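Club night at Flidgate ran long again and I'm typing this with cold noodles at my elbow, so bear with me! We've got until September to get our block sorting entry ready for the Palgate student round, and my job is the simulator. 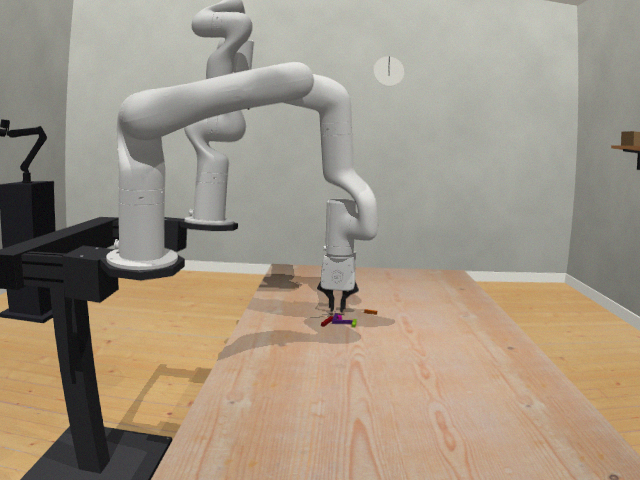
I gave up on making the walls pretty weeks ago – the physics settings eat all my time. Last night I ran 124 tries with friction at the old value, then changed it and started over (yes, I forgot to save the first log). The Cullow team says they do 500 a night, which makes me a little sick. We have one laptop and it sounds like a hair dryer.

The wrist view is my favorite part to work with, even if the shadows come out kind of chunky.

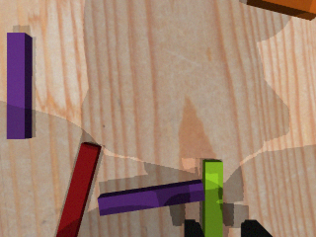 Wrist view, with the green block between the fingers.

Next up is grip width. I have 3 settings to compare and 40 pages of the Acuña manual still to read, so wish me luck.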